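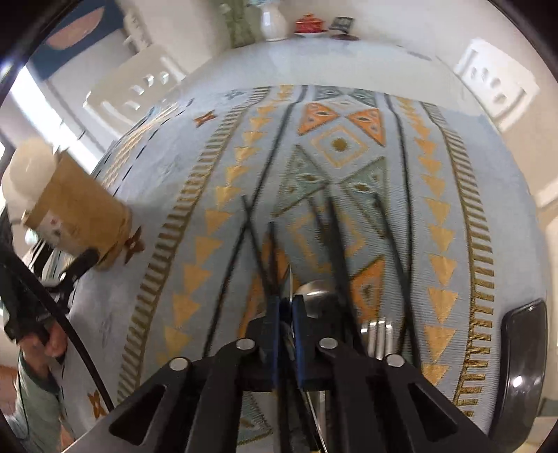
November, dye bench, after lunch

Okay, second go at the olive. The first skein came out the colour of pond water (not in a good way!) and I think I rushed the mordant, so this time I gave the wool a full overnight soak and went off to fight with the blue instead.

Bath A: 268 g of the Hendeck two-ply, weld first, then a dip in the iron. I pulled it at 17 minutes and it was already darker than the sample card, so next time I'm stopping at 12 or so and having a look. Shahram reckons our tap water is the trouble and wants me to try rainwater from the tank. He may well be right, but I'm changing one thing at a time or I'll never sort it out.

Bath B: 142 g of the Folport singles, madder, kept under a simmer. Lovely warm orange, a bit patchy near the ties where I'd done them up too tight (again). Loosen the ties!! I've written that on the lid of the pot now in grease pencil.

The mustard is still my favourite of the lot. Left a strip of it taped in the window with half covered by cardboard, to see how it holds up to the sun. Day 33 today and I can barely pick the line.

To do: order more alum, rinse the Onishi skeins again as they're still bleeding a little, and whoever has the good thermometer, please put it back in the drawer.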